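Converter rusted to the section in a Menon, is it really dead?

Posted in: Repair & Restoration

tinwhistle_9
Picked up a Menon school pen in a lot of 10 last month and the converter that came in it won't budge. The seller's listing said "converter seized, pen otherwise perfect," and I'm not convinced either half of that is true. The metal collar is brown where it meets the section and I can't tell if that's rust or dried ink. I've soaked it overnight in plain water. Some color came out and then it stopped.

Before I start pulling on it, does anybody know if the collar on these is steel? Everything I've read says "it's a standard Menon converter," which tells me nothing.

blotterhead
It's steel under a thin plating. Mine did the same thing. Warm water with a drop of dish soap, three days, change it every morning. Don't twist, pull straight.

Marl Street Nibs
Ammonia solution. Ten parts water to one part household ammonia. Works every time.

tinwhistle_9
"Works every time" on how many pens? I'm asking seriously. I've seen ammonia recommended for everything from a dry feed to a cracked cap, and I've also seen what it does to aluminum trim.

Marl Street Nibs
I don't keep a log. Plenty. The Menon has no aluminum in it that I know of.

blotterhead
The clip ring is aluminum on the early ones. Keep the cap out of it and you'll be fine. I'd still go with soap first.

quillon
Not to derail, but are people still paying real money for these? I saw one go for 114 dollars with a bent nib. For a school pen. I don't believe half the prices I see now, somebody decides a thing is scarce and then everybody repeats it.

tinwhistle_9
I paid a lot less than that for the whole lot, and I wouldn't have paid much more. The nib on mine is okay. Bit scratchy on the upstroke.

Wahyudi Ngui
I'd want to know which version you have before anybody tells you what the collar is made of. There were at least two suppliers. The ones stamped Ilell on the inside of the barrel threads have a brass collar and it goes brown too, only it doesn't rust. If it's brass, that stuff is just old ink and you can be a lot more patient with it. Hold a small magnet near it.

tinwhistle_9
Good idea, thanks. Doesn't pull on the magnet at all. No stamp in the barrel that I can find, though the threads are pretty chewed up. So blotterhead, not steel?

blotterhead
Mine stuck to a magnet hard. I guess there really are two kinds. Never seen an Ilell stamp myself and I've had six of these apart.

Wahyudi Ngui
It's faint. You need a loupe and a light from the side.

quillon
Or it isn't there – no offense, but I've been reading about "the Ilell version" for years and I have yet to see a clear picture of the stamp. Every thread has one guy who owned one once.

Wahyudi Ngui
I don't own it anymore, so I can't help you. The magnet test is the magnet test, whoever made it.

tinwhistle_9
Fine by me, I don't need it to be rare. I need it to come out. Second question. Plovent sells a "deep release" pen flush at a price I find hard to swallow. Has anyone used it on a stuck converter and compared it to anything? I mean two pens in the same condition, one in the flush, one in soapy water. All the write-ups I found start with "they sent me a bottle."

Marl Street Nibs
I've used it. Smells nice. Did the job.

tinwhistle_9
Did it do the job faster than soap?

Marl Street Nibs
No idea. I wasn't racing it.

blotterhead
I tried it on two Drarnuvis piston pens last June, one in Plovent and one in soapy water. Both freed up on the second day. That's only two pens and they weren't equally dirty to begin with, so take it for what it is. I haven't bought another bottle.

tinwhistle_9
That's more than anyone else has come up with. Soap it is.

quillon
What about the people who say an ultrasonic cleaner will shake it loose? I had a section come out of one of those with a hairline crack that wasn't there before. Or I hadn't seen it before, I should say. I can't prove the machine did it.

blotterhead
Short runs, half a minute, let it rest. I use one but I wouldn't put a section with any old repair in there.

tinwhistle_9
Update, 2/27/25. Four days in soapy water, changed every morning. I got a grip on the collar with a strip of bicycle tube and pulled straight. It moved maybe the thickness of a fingernail and stopped again. The brown is mostly gone from the outside. I put a drop of water down the back of the converter and it sat there, so the plunger seal is still holding, or else it's plugged solid. Back in the soak for now.

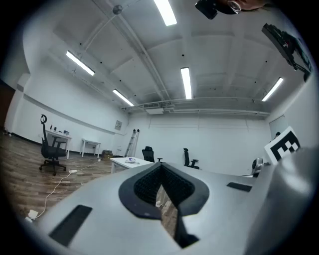
Aisyah Rahman
Moving at all after four days is a good sign and I'd leave it for four more. The part I don't buy is the seal still holding. Those seals shrink, and a drop sitting there could easily be dried ink doing the plugging, like you said. I wouldn't plan on reusing that converter even if it comes out in one piece.

tinwhistle_9
I'd like to keep it if I can. The new ones don't fit, whatever the package says. I bought a "universal" one and it wobbles.

Aisyah Rahman
They're a hair too wide at the mouth, or the ones I've had were. You can refill an old cartridge with a syringe in the meantime.

Marl Street Nibs
Still say ammonia.

quillon
We know.

blotterhead
If it's moving, try pushing it back in before you pull again. In a little, out a little. You break up the crust that way and you aren't loading everything onto the collar. And get some water in from the nib end with a bulb, it's probably all sitting around the nipple.

tinwhistle_9
Hadn't thought of pushing it in. Would that risk splitting the mouth of the converter?

blotterhead
It could if you lean on it. Go easy. I've done it on three and split one, and that one already had a line in it.

tinwhistle_9
One in three isn't great odds! I'll give it the extra days first and then decide. Does anyone know the inside diameter of the section on these? I've got calipers here but I can't get at it with the converter in the way.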